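Baek Lab Forum > Microscopy > Buying and second-hand

Comparison microscope for fibres: bridge type or two cameras?

Started by tulness_fibre

tulness_fibre
Hello all. I look after the teaching room for the forensic course in Tulness and I have been asked to replace our old comparison microscope. The students use it mostly for fibres and hairs, sometimes for paint. The optical bridge has a fault: the left half of the field is clearly more yellow than the right half, and changing the lamps did not cure it.

I have two offers on my desk. The first is a reconditioned bridge instrument from Pastedbridge Optical. The second is two ordinary transmitted light microscopes with matched cameras and a program which puts both pictures side by side on a screen. The second is cheaper by 1513 pounds, and my head of department likes this number very much.

Has anyone taught with both?
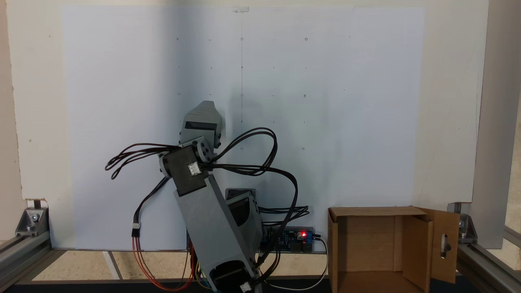
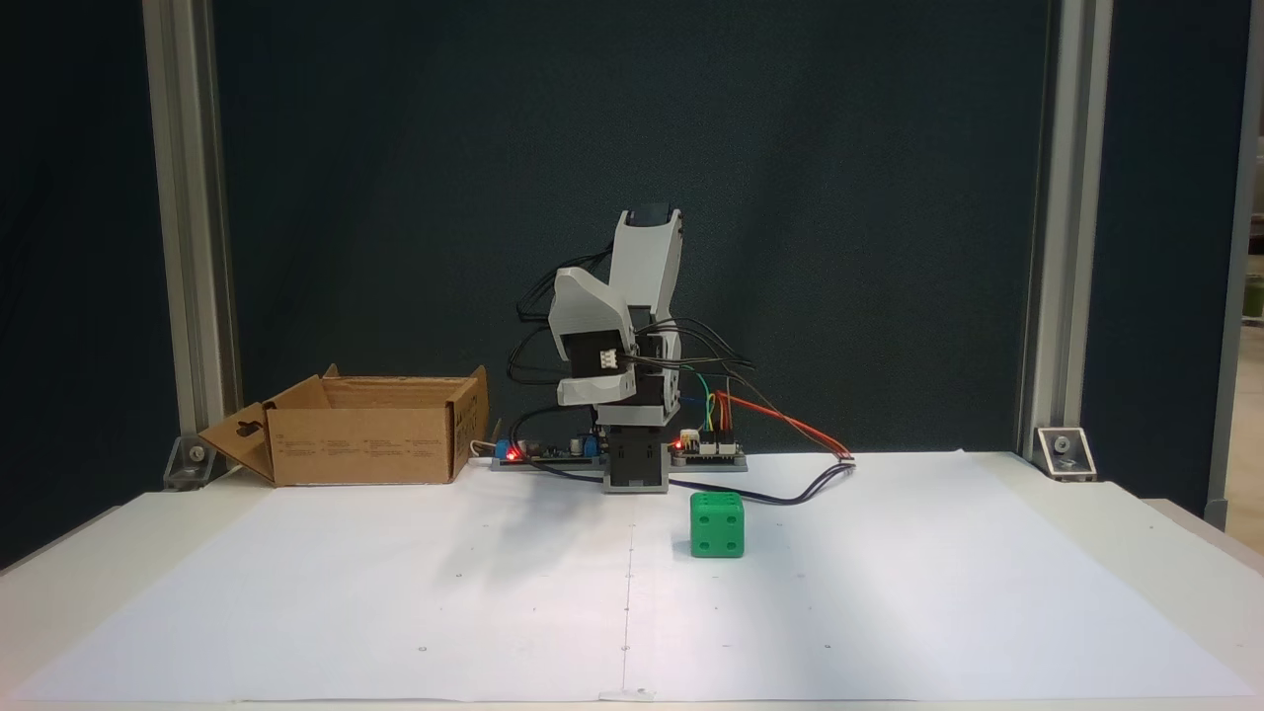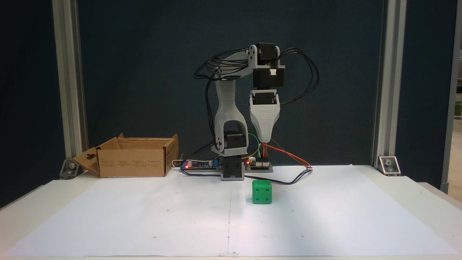 The group has 2 hours for each practical and most of them have never used a comparison microscope before. I would like them to spend this time with fibres and not with menus. On the other side, with a screen I can stand behind four people and point, and with eyepieces I can only believe what they tell me.

goltow_optics
I would keep the bridge. With two cameras you have two sensors, two white balances and two exposures, and every one of them can be wrong in its own way. With a bridge you have one pair of eyes. If the same fibre looks different left and right, you know the instrument is at fault and you can repair it.

About your yellow side: did you clean the prisms? On an instrument of this age the cement between the glass pieces can turn yellow. Put the same neutral filter on both sides and change the lamp housings left to right. If the yellow stays on the left, it is in the glass.

tulness_fibre
Thank you. I changed the lamps but not the whole housings. I will try it tomorrow before the first group comes.

slidebox
I must disagree with goltow_optics. We went to two cameras in our teaching lab and I would not go back. The white balance is set once in the morning on an empty part of the slide, then you lock it. It takes as long as making tea. The students draw much better when the image is large, and I can save their fields for marking.

The eyepiece instrument is beautiful, I agree. But only one person sees.

goltow_optics
You set it once in the morning, and at noon a student opens the settings window. I have seen this. Also the lamps change colour when somebody turns down the brightness, if they are halogen. Then your morning setting has no value.

slidebox
Ours are LED, and the settings window has a password.

goltow_optics
Then it is better than I thought. But LED brings another question. Two fibres can match under one LED and not match under daylight. Please tell the students this, with any instrument.

Jin-sol Ham
May I ask what level the students are? For a first course I think the argument about colour is less important than people say here. They must learn to mount two fibres properly, to find them, and to bring them to the same magnification and the same focus. Half of my groups compare a fibre in focus with a fibre out of focus and write "different thickness". This happens with a bridge and it happens with cameras.

For casework I would say bridge without any discussion. But tulness_fibre wrote about a teaching room.

tulness_fibre
Second year, so most have used a normal compound microscope, but mounting is weak. I had one slide last term with more bubbles than fibre.

Jin-sol Ham
Then ask each seller one question: are the objectives matched in pairs, and do they give you the measured values on paper? Two objectives both marked 20x are not always equal. With a camera program this can be corrected by calibration, but then you must calibrate every pair, and you must do it again if somebody changes an objective.

tulness_fibre
Pastedbridge says matched, and there is a sheet. The camera seller says "factory equal", which I do not understand completely.

slidebox
It means he did not measure. Ask him for a stage micrometer image from each side, at each magnification. If he is serious he will send it the same day. Mine did.

T. Haque
I am reading this with interest. One thing is missing in the thread: polarised light. For fibres you will want it sooner or later. On the bridge instrument, are polarisers included on both sides? We bought a second-hand one in November and found only one analyser in the box. The second had to be ordered and it took 5 weeks.

tulness_fibre
Good point, I did not think to ask. The list says "polarising set", singular.

T. Haque
Ask for a photo of all the parts laid out on a table, and compare it with the list. And check the service. Our supplier repairs only instruments made after 2000, and he told us this after we paid.
Tharindu Haque

goltow_optics
Pastedbridge will repair older ones, at least they did it for me. They are slow on the telephone. Write to them.

tulness_fibre
Small report. I changed the lamp housings left to right this morning and the yellow stayed on the left. So goltow_optics was right, it is in the glass. I opened the cover of the bridge and one prism has a brownish edge. I did not touch it.

goltow_optics
Good that you did not touch it. Do you have the instrument's papers? For some models you can still buy the complete prism block, already adjusted. It could be that you need neither of your two offers.

slidebox
He will still have one pair of eyes at a time!

tulness_fibre
I know, I know. But a repair could leave money for a camera on the photo tube, if there is a free one. The tube on ours is closed with a metal cap and I have never seen it open. Does a camera there show both halves of the field, or only one side?

Jin-sol Ham
On the ones I know, the tube comes after the bridge, so you get both halves with the dividing line. Look with a white card above the open tube while the lamps are on full. You should see the two halves on the card. If you see only one, check first that the lever is not set to "left only" or "right only". I lost an afternoon like this.

tulness_fibre
I will look when the last group has left. The metal cap has a very small screw and I need to find a screwdriver for it.

T. Haque
Take one that fits exactly. These heads are soft.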